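Malerkrepp, Packpapier und eine Wohnung in Kisten

10. November 2024

Eigentlich wollte ich in diesem Monat über Brot schreiben. Der Sauerteig lebt noch, danke an alle, die gefragt haben, aber er muss warten, denn ich bin umgezogen und habe gerade nur ein Thema im Kopf. Wer keine Lust auf Umzugsgeschichten hat, liest bitte beim Kürbiseintrag weiter, der ist sowieso besser.

Also: neue Wohnung, zweiter Stock, zwei Zimmer, Küche mit Fenster (!!). Sechs Jahre lang habe ich in einer Küche ohne Fenster gekocht, und jetzt stehe ich morgens mit dem Kaffee da und gucke in einen Hinterhof mit Fahrrädern und einer sehr dicken Katze. Die Miete ist 829 Euro warm, und ja, ich habe lange gerechnet und dann noch mal gerechnet.

Das Packen habe ich unterschätzt. Ich hatte 30 Kartons bestellt und war der festen Meinung, dass am Ende ein Stapel übrig bleibt, den ich großzügig verschenken kann. Am Abend vor dem Umzug habe ich dann Bettwäsche in blaue Müllsäcke gestopft und Töpfe in den Wäschekorb. Bücher sind schlimm. Bücher in großen Kartons sind noch schlimmer, das weiß jeder Mensch, und ich habe es trotzdem gemacht. Einer ist auf der Treppe unten aufgegangen, mitten auf dem Absatz, und eine Nachbarin, die ich vorher noch nie gesehen hatte, hat mir beim Einsammeln geholfen und dabei gleich gefragt, ob sie sich zwei Krimis ausleihen darf. Durfte sie natürlich.

Was ich beim nächsten Mal anders mache: Geschirr nur noch in Packpapier einwickeln. Ich hatte mir vorher wochenlang Zeitungen zusammengesammelt, und danach war alles grau, die Teller, die Hände, die Spüle. Die große Rolle Kraftpapier habe ich erst gekauft, als die Gläser dran waren, und das war ein völlig anderes Arbeiten. Knittert schön, färbt nicht ab, und hinterher kann man es glatt streichen und noch mal nehmen. Bei mir liegt es jetzt auf dem Boden im Flur, weil dort gestrichen wird.

Womit wir beim Kreppband wären. Ich habe in meinem Leben schon viel billiges Kreppband gekauft und mich jedes Mal geärgert, weil die Hälfte der Farbe drunterläuft und die andere Hälfte beim Abziehen mitkommt. Diesmal habe ich das blaue genommen, und ich bin bekehrt. Gerade Linien kann ich damit zwar immer noch nicht kleben (die Kante im Flur hat auf halber Höhe einen deutlichen Schwung), aber es geht sauber ab, auch nach ein paar Tagen. 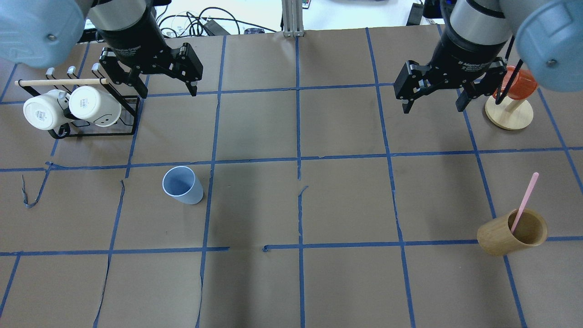

Braunes Papier, blaues Band, krumme Linien: eine meiner liebsten Kombinationen.

Die Farbe im Flur heißt übrigens Husach und ist ein Grün, das im Eimer aussah wie Erbsensuppe. An der Wand ist es wunderbar. Im Schlafzimmer sollte eigentlich Oda hin, ein ganz helles Rosé, aber nach einem Probeanstrich neben der Tür bin ich nicht mehr sicher. Abends bei Lampenlicht ist es gemütlich, mittags sieht es nach Pflaster aus. Ich schlafe noch ein paar Nächte drüber, im wahrsten Sinne, die Matratze liegt direkt davor.

Der Rest der Wohnung ist Baustelle mit Kaffeemaschine. Das Regal von Flerkstead steht, wackelt aber, weil der Boden zum Fenster hin abfällt. Ich habe einen Bierdeckel druntergeschoben. Der Schreibtisch ist noch in Teilen, und die Tüte mit den Schrauben habe ich so sorgfältig weggepackt, dass ich sie seit Tagen suche. Falls ihr mal umzieht: Schraubentüten direkt ans Möbelstück kleben. Ich habe diesen Tipp selbst vor Jahren hier im Blog gegeben, das hat mir eine Leserin freundlicherweise unter den letzten Eintrag geschrieben.

Und dann noch die Sache mit dem Ummelden. Strom ging online in ein paar Minuten, der Zählerstand war 2.411, den musste ich mir auf die Hand schreiben, weil der Zettelblock im Karton war. Beim Internet hänge ich dagegen in der Warteschleife, und zwar mit Panflöte. Bis dahin tippe ich alles am Handy, also verzeiht mir die Tippfehler und die fehlenden Links.

In den nächsten Tagen kommt der Flur dran, zweite Schicht, und danach die Frage, wo in dieser Wohnung eigentlich eine Waschmaschine stehen soll. Im Bad ist der Anschluss, aber kein Platz, in der Küche ist Platz, aber kein Anschluss. Wenn jemand von euch so etwas schon mal gelöst hat, ohne gleich die Wand aufzustemmen, schreibt es mir bitte in die Kommentare!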